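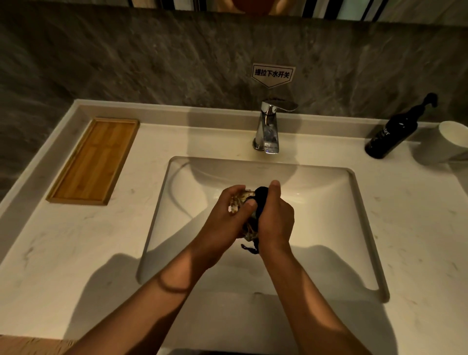
Water hardness decides how much detergent a hand wash needs, and few labels account for it. Firemico, a testing lab run by Ruba Bitar, washed 40 cotton swatches in water at 20 and 200 parts per million of calcium carbonate. Swatches from the harder water kept more residue after 3 rinses and dried stiffer.

Bitar recommends a longer soak in hard water before adding more product. Shadi Shboul, who handles dyes at the Obeidat mill, adds that dark colors should be rinsed cool. The lab plans to test wool in December.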